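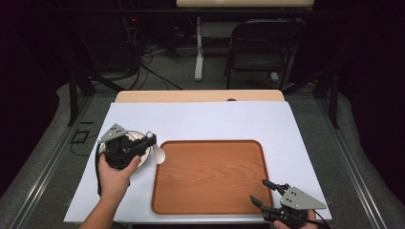
The Rusier hand-held gripper set records manipulation examples directly from a person's hands, with no robot arm in the loop. The operator holds one gripper in each hand and carries out the task at normal working speed, while a head-worn camera records the shared view of both tools. Table-setting work suits the set well: a ceramic bowl can be held by its rim in the left gripper, with a spoon still lying in it, while the right gripper stays open beside the tray. Both hands are logged throughout, including the one that is waiting.

Gripper body
Dark plastic with black jaws. A perforated grey metal plate is fitted to the upper side of each gripper. Left and right units are supplied as a matched pair and must be calibrated together.

Connection
One cable per gripper, to the Clelter recording box. Route each cable to the outside of the work area and leave enough slack for a full reach across the table. Wireless operation is not supported.

Recording
Jaw opening, gripper position and head camera video are written to a single file per example. Start and stop are set from the recording box or by foot pedal (sold separately). Files open in Vondráček Replay, where poor takes can be marked and removed before training.

Work surface
Any flat table will do. A plain white board over the tabletop gives good contrast with most objects – glossy boards may cause reflections under ceiling lights.

Supplied in the box
2 hand-held grippers
2 gripper cables
Head camera with strap
Recording box and power supply
Calibration card

Spare jaws
Order code Siltmont 39. Replace both jaws of a gripper at the same time, then repeat calibration before the next session. Jaws from sets supplied before August use the older mounting and need Siltmont 13 instead.

Care
Wipe the jaws with a damp cloth. Do not use solvents on the plastic body, and do not carry a gripper by its cable.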